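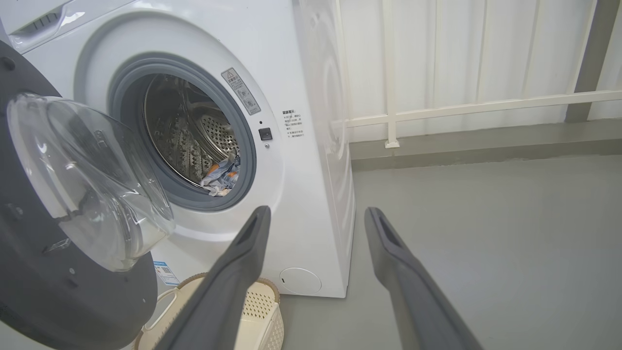 Figure 3. Wrist camera view at the open door, with laundry lying in the drum and the basket on the floor in front of the machine.

4.2 Emptying the drum

I'll start with the task we thought would be easy. The job is to get every piece of laundry out of a front-loading washing machine and into the basket on the floor, with the door already open when the episode begins. We left the door out of this part on purpose (it has its own section, 4.4, and its own troubles). All of the data for this section was collected in the Drosivbridge lab over one long January, and I still can't look at a drum without thinking about viewpoints.

We collected 1,489 demonstrations by teleoperation. Of these we threw away 16, all of them cases where the recording had stopped before the operator had finished. We kept the messy ones. If an operator dropped a sock on the floor and went back for it, the sock stayed in, and I'd argue quite strongly for doing the same if you're planning something like this! An early version of the policy was trained on tidy demonstrations only, and when it dropped something it simply carried on as if the floor didn't exist.

The policy itself is Bulier, described in Section 3, and we changed nothing in it for this task apart from the length of the action chunk. It sees the wrist view and the joint readings, and that's all it gets. The baseline, Hollis, sees the same inputs but also gets a depth map of the whole room from a fixed camera. I expected Hollis to win comfortably on this one. A drum is a dark hole full of shiny perforated metal, and I assumed that any help with depth would be worth having.

We ran 200 test episodes for each policy, with the position of the basket and the load in the drum drawn fresh each time. An episode counts as a success only if the drum is empty and everything is in the basket when the time limit runs out. A sleeve hanging over the rim of the basket is fine. A sleeve touching the floor is a failure, and yes, we argued over that rule for most of an afternoon. Bulier did better than Hollis under this scoring, and it also did better under the softer scoring in the appendix, where each garment earns its own credit.

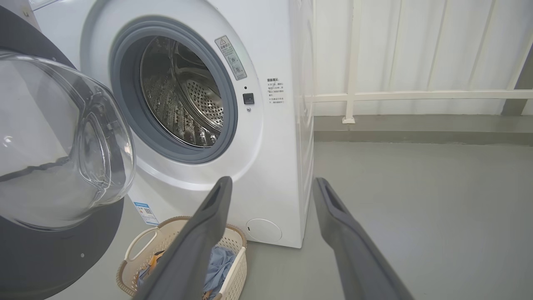
Most of the gap between the two comes from the last garment. Both policies are good at grabbing from a heap, where nearly any closing of the fingers catches some cloth. Once there's a single small item left, pressed flat against the back or tucked up beside one of the ribs, the fingers have to go in at a decent angle and the policy has to notice that there's something there at all. Hollis tended to hover at the mouth of the drum and then back out. We looked at its depth maps for those episodes and they were close to useless inside the drum — the fixed camera hardly sees past the gasket, and what it does see is full of holes. So the extra input was pulling the policy towards believing the drum was empty. We tried masking out that region and training again, which closed part of the gap but left the hovering.

The second big source of trouble was the basket. I had naively thought of it as the easy half, a wide open box with no lid. What went wrong was the carrying. A long garment pulled out of the drum trails behind the fingers, and if the arm moves off too early the far end is still inside the machine. Operators deal with this without thinking, by pulling back a bit further or by taking a second grip lower down. Bulier picked up the first habit and mostly missed the second. I think this is down to the data, as second grips are rare in it, and we didn't want to weight them by hand.

Then there's the question of how much data you need. We trained Bulier again on a random subset of 468 demonstrations and it held up better than I'd feared on mixed loads, but it fell away badly on loads with only one or two items. That fits with the last-garment story above. Every demonstration has a stretch at the end where the drum is nearly empty, but that stretch is short, and the ways a single item can lie in there are many.

We also tried starting from the Wuser weights, trained on folding and hanging, before fine-tuning on our own demonstrations. The loss dropped faster and the final scores were much the same. I wouldn't read a lot into this, and I'd like to see somebody repeat it with a second machine. Ours has one drum size and one door that swings to the left, and we never tested the other kind. The door matters more than you'd guess. When it's open it takes up a good part of the wrist view, and the curved glass throws reflections that shift as the arm moves. A version trained with heavier brightness changes coped a little better with this in the evening runs, so that is the version we carry into Section 4.3, where the basket moves off the floor.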